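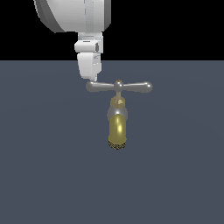 I moved into my place in Pluvham with one goal: stop the drip under the kitchen window before it drove me up the wall. So these are my faucet tips, in no order at all.

Shut off the water first. Then open the tap and let whatever is left in the line run out. (I skipped this once. My socks remember.)

Plug the drain with a rag before you loosen a single screw, and lay your parts on a towel in the order they came off. A stuck handle gets white vinegar and 20 minutes of patience, and if it still won't budge, give it another round before you reach for the big wrench!
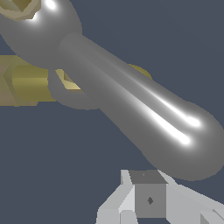
Mimness, April

Visiting my aunt Ankica Zupan this week and her taps are all cloudy with hard water. We wrapped them in vinegar rags, left them while we had lunch, rinsed, and buffed with an old T-shirt. Don't leave vinegar sitting overnight, it can dull the finish.

She also keeps 3 spare washers taped inside the cabinet door. I'm stealing that one. 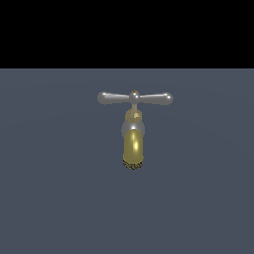
Getting rid of a squeak

A dab of plumber's grease on the stem, never cooking oil, which goes gummy. Wipe off the extra and work the handle back and forth a few times.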